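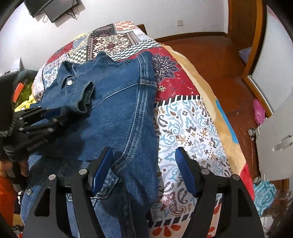
June 28, 2023

Garment handling, Clorholm laundry job. Denim all morning.

Sleeves are still the trouble. Jacket flat on its front, collar folded up, and the policy wants to grab the collar because the collar is where Annelore always grabs it. She folded for Clorholm for 17 years before they moved her over to us, so the machine has inherited her habits, including the one where she smooths everything twice. Hamish wants the second smoothing trimmed out. Annelore says fine, trim it, and see what the customers send back.

Cuffs: start the left pad lower than feels natural. Thick seams push the pads apart and the grip width reading goes silly. Metal buttons same. Logged 74 folds, 8 thrown out, 4 of those my own fault for talking.

Rosemarie rang from the plant. The night folding crew has been renamed "exception handling," same people, same tables, new lanyards. They now get only what Odik refuses, so no more easy towels to rest on between the awful things. Fitted sheets all night long. She would like this mentioned to whoever drew the throughput chart. I drew the throughput chart.

To do:
- ask Malte if easy items can be routed back to the crew, say one bin in 8
- quilted covers, not before March at this rate
- new pads – the blue ones grip denim well, try them on silk before promising Oriana anything
- redo chart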